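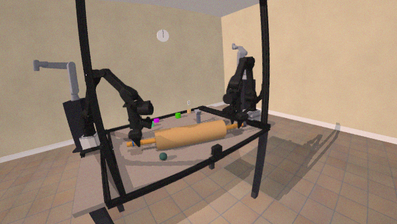 *Rolling pin on the table between the two arms (render)*

# Visitor parking at Lukstead General

**tarn_resident** · August 16, 2018

Letter came through from the hospital trust this morning. Visitor parking at Lukstead goes up again next month and the free half hour at the front entrance is being dropped. They're also ending the weekly pass, so anyone visiting a long-stay patient pays by the day.

My mother has been on the second floor for most of the summer. I go every evening after work. I'd like to know who they asked before deciding this.

**ferrybus40**

They had a notice up by the main desk with a comment box. I doubt many people saw it. It was behind the flower stand.

**Ilero**

I work on the site, not in parking. Staff permits are going up too, and there are 200 people on the waiting list for one. If visitor parking is cheap, the lot fills with commuters walking to the train station. That was happening every weekday before the barriers went in.

I don't like the new prices either, but free parking didn't mean you could find a space.

**tarn_resident**

Then check tickets at the ward. Tarnilside does it. You get your ticket stamped by the nurse's desk and the machine lets you out for nothing. Commuters can't get a stamp.

**Ilero**

Tarnilside is a much smaller place. Our ward desks are short of people as it is. I wouldn't want a nurse stopping to stamp tickets.

**quietlane**

A stamp takes two seconds. My wife had treatment at Tarnilside and it was never a problem.

Does anyone know if the disabled bays are still free? The letter doesn't say.

**ferrybus40**

Still free with a badge, but you have to register the plate inside now. Do it before you leave or you get a notice in the mail. I got one and it took 24 days to have it canceled.

**marrow_and_son**

There's a paper petition at the drugstore on the corner. They need 2000 names for the trust board to put it on the agenda. I signed on Monday and the sheet was nearly full, but I don't know how many sheets there are.

**Ilero**

The board doesn't set the prices on its own. The contract with the parking company runs a few more years and the increases are written into it. Ask them to publish the contract. That would be more use than a petition about the price.

**tarn_resident**

I'll do both. Does the request go to the trust or the company?

**Ilero**

The trust. There's a form on their website under "Contact us."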